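Fruit on the checked cloth

September 2024

We have eaten a lot of fruit since the end of August. Mandarins mostly, and plums when the stall has them. I spent 20 minutes sorting ours on the table, on the plaid cloth Gholamreza Shirazi passed on to us when he moved to Uldale.
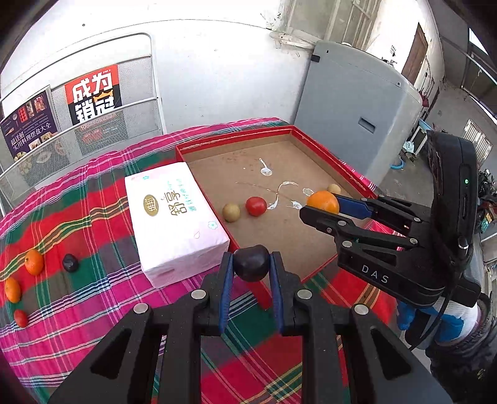 Mandarins, a tomato and the red tray.

The tray is cardboard at the bottom with low red sides. It's shallow, so nothing gets squashed underneath. Bits of plastic do end up in it and need picking out. I keep tissues on the table too, as plums drip when you bite them.

The small oranges have their own clear container towards the back, near the wire rack with the two books. One is about plating food, with photos of finished dishes on the front. I haven't cooked anything from it yet. 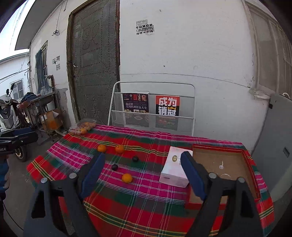

What gets eaten first

Plums go first, they don't keep. Tomatoes next. Oranges can wait a week or more. Anything soft goes in a pan with sugar and we have it on toast.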